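Mallgate, the legal information wiki, let any registered contributor edit any page until June. It now holds 827 pages of plain-language guidance, and each page must have a named reviewer.

Malathi Varma, who edits the tenancy section, found 18 pages citing repealed regulations. Most had been changed after their last legal check. Under the new rules an edit stays in draft until the reviewer signs it off.

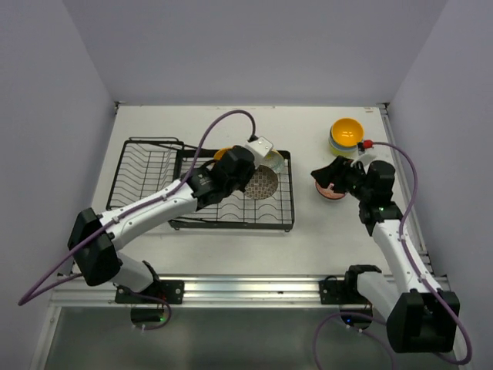 Two robot arms mounted on a rail, with a black wire dish rack to the left.

Reviewers see the old and new wording side by side, with each cited section linked. Drafts left untouched go back to the contributor. Hafiz Wijaya, who maintains the software, has kept the full edit history open to readers.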